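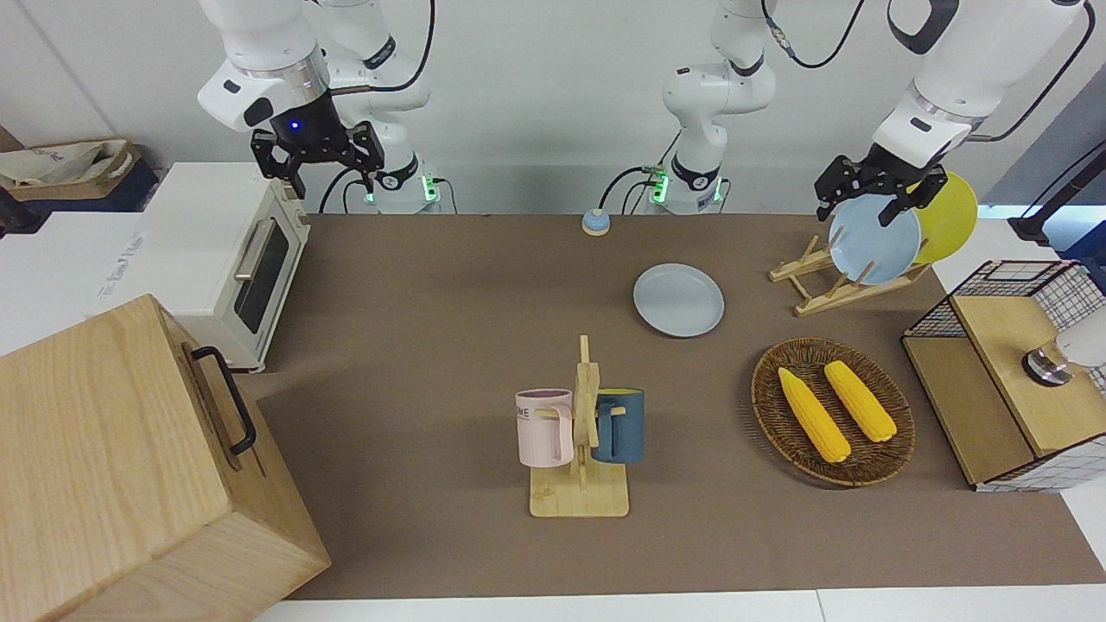 Search this diary Type and press enter

Thursday, late
Posted by Kristýna Jelínek

Back from Vendthorpe with wet socks and a bag of wool I didn't need. The 56 was late again (twelve minutes, I had nothing to do but watch the clock on the chemist's) and by the time it came I'd already eaten the sandwich I was saving for lunch. So I had chips as well. It's January, I'm allowed chips.

The plan was to get buttons for the green cardigan and come straight home. I've been knitting that thing since before the clocks went back and all it wants now is buttons and one cuff. But Jadwiga had put a sale basket out by the door, and in it were five skeins of a sort of rusty orange, same dye lot, and I stood there holding them like somebody's baby. She didn't say a word, she just started writing the receipt. Five skeins! I have no pattern for five skeins. It's too much for a hat and not enough for a jumper, unless I do the sleeves in something else, and then I'm buying more wool, aren't I.

I did get the buttons. Dark brown, a bit bigger than I wanted, but the next size down looked mean. I've laid them along the front band and I think they'll do. Might need to redo the top buttonhole.

Elżbieta rang while I was on the bus home and I had to whisper the whole conversation as there was a man asleep right in front of me. She wants to know if I'm coming to Kellgate for the weekend and whether I still have her blue scarf. Yes to the first. The scarf I'll have to look for. I have a horrible feeling I wore it to Aivar's and came home without it, so I've sent him a message asking very casually if he's seen anything blue. No answer yet.

Did an hour on the cuff after tea with the radio on. Had to rip back two rounds when I found I'd been purling where I should have been knitting, and then I dropped a stitch doing it and said something rude to the cushion. Got it back with a crochet hook. It looks fine from the outside, a bit of a mess on the inside, but who's going to be looking up my sleeve?

Mum's old trick for weaving in ends is to go diagonally and then double back on yourself, and I've done it that way all over this cardigan. Mieczysław reckons she got it from his side of the family. I'm staying out of that one.

What else. The rain got in at the landing window again, just a dribble on the sill, so there's a tea towel rolled up along it. I must ring about that. Also must ring the dentist. Also we're out of washing-up liquid and I walked past two shops that sell it.

I wound one skein of the orange before bed, only to see what it was like. Oh, it's lovely stuff, it's got little flecks of pink in it that you can't see until it's in a ball. A shawl, maybe? I've never finished a shawl. I'll take it to Kellgate and see what Elżbieta thinks, and I'll take the cardigan too in case I get the second cuff done on the train.

Aivar's just replied. He's got the scarf. He's also got my umbrella, apparently, which would have been handy today.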